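4. Filling and starting the Holter 20 humidifier

Read this section before the first use and again after any long period of storage. The tank must be empty before you move the unit.

4.1 Placing the unit

1. Set the humidifier on a flat, level surface at least 8 inches from the wall.
2. Keep it out of direct sun and away from heating vents.
3. Check that the power cord hangs free and does not cross a walkway.

Caution: Do not place the unit on carpet. The air intake is in the base and will be blocked.

4.2 Filling the tank

1. Turn the dial to OFF and unplug the unit.
2. Lift the tank straight up by its handle.
3. Turn the tank over and unscrew the cap.
4. Fill with cool tap water to the MAX line. Do not use hot water or add oils.
5. Tighten the cap by hand and lower the tank back onto the base.

Some gurgling is normal as the base fills. Wait two minutes before you plug the unit in.

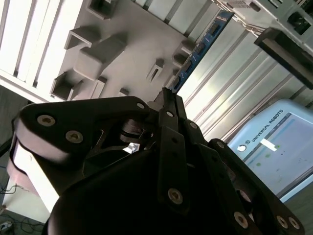 In areas with hard water, use distilled water or fit the Murley filter (sold separately). White dust on furniture comes from minerals in the water — it can be wiped off with a damp cloth.

4.3 First start

1. Plug the unit in and turn the dial to 2.
2. Let it run for 20 minutes with the room door open.
3. Set the dial to the level you want.

The red light comes on when the tank is empty, and the fan stops. Refill the tank as described in 4.2.

Note: The wick lasts 3000 hours with soft water. Replace it sooner if it turns brown or stiff, and write the date of the change on the label under the base.

4.4 Storage

Empty the tank and the base, dry both with a soft cloth, and leave the cap off. Store the wick separately. If the unit was packed away damp, see section 6, Cleaning, before using it again.

Revised April 18, 2022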